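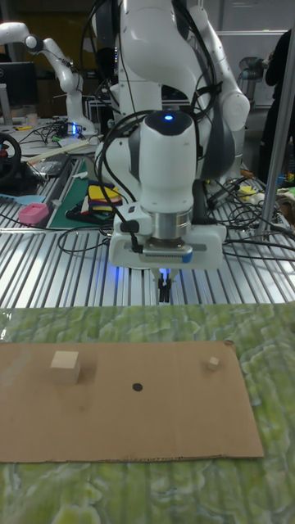
Biver Laboratory Opens Its Robotics Hall to Local Employers and Schools

April 2, 2021

The Biver Laboratory for Applied Automation held its spring open day this week, receiving visitors from area manufacturers, two technical high schools and the regional employment office. The program consisted of a welcome address, demonstrations at the robot benches and a discussion of training needs in small firms.

Visitors were admitted in groups by prior registration, and each group spent 33 minutes in the hall. Those who could not be given a place were invited to follow the morning session online. The laboratory received 600 registrations for the online session, the largest number since the open day was first offered.

In her welcome address, the director of the laboratory, Wilma Lennox, said that the purpose of the day was to let people see ordinary research work at close range. "Many of our guests make decisions about equipment, or will be asked to work beside it," she said. "They should have the chance to look at it for themselves and to put their questions to the people who use it every day."

The main demonstration was given at the bench used by the handling group, where white robot arms are installed over an aluminum table. The task chosen for the day concerned the picking and placing of small objects. Two wooden cubes, one much smaller than the other, were set out on a sheet of corrugated cardboard under a two-finger gripper, with a black dot marked on the cardboard between them. Ritu Joshi, who leads the handling group, explained that the dot gives the operator and the software a common point of reference.

Ms. Joshi told visitors that differences in size remain a practical concern in packing and sorting. A grip that is suitable for a large part may push a small one aside, and a program that has been adjusted for one product often has to be adjusted again for the next. The group is studying how much of that adjustment can be carried out by shop-floor staff without specialist training. The work forms part of the Pritex project, which began in February and is planned to run for three years.

Peiyu Hao, a doctoral researcher on the project, answered questions during the demonstration. Several employers asked how long a new employee would need to learn the basic controls. Mr. Hao replied that the project does not yet have enough results to give a general figure, and that the first trials with outside participants will be held at partner companies later in the year. He added that the laboratory uses plain materials such as wood and cardboard in its early tests so that a setup can be repeated elsewhere at little cost.

The first of those partner companies is Kermani, a supplier of fittings for the furniture trade. Its production manager, Shoshana Marchetti, took part in the afternoon discussion. She said that the company ships many small orders and changes its packing line several times in a shift, a pattern that has made conventional automation difficult to justify. "We are not looking to run the whole line this way," Ms. Marchetti said. "We would like to know which steps are suitable and what our staff would need in order to manage them."

Representatives of the schools asked about admission to the laboratory's internship program. Špela Vukadinović, the education coordinator, said that internships are open to students in their final year and that no previous experience in programming is required. Interns are assigned to one research group for the full term and assist with the preparation of test objects, the keeping of records and the daily checks of the equipment. Applications must be accompanied by a letter from a teacher or supervisor.

Ms. Vukadinović also announced that the laboratory will offer a short course for teachers under the name Bavodance. The course will cover bench safety, the basic terms used in robot handling and the planning of classroom exercises. Participants will receive printed materials for use in their schools. Dates and fees will be posted on the laboratory's website once the schedule has been approved.

A recording of the online session, including the questions put by remote participants, will be made available to everyone who registered. Companies wishing to be considered for the Pritex trials may write to the project office at the laboratory, giving a brief description of the task they have in mind and the range of part sizes involved. School groups that were unable to attend may request a separate visit through the education coordinator.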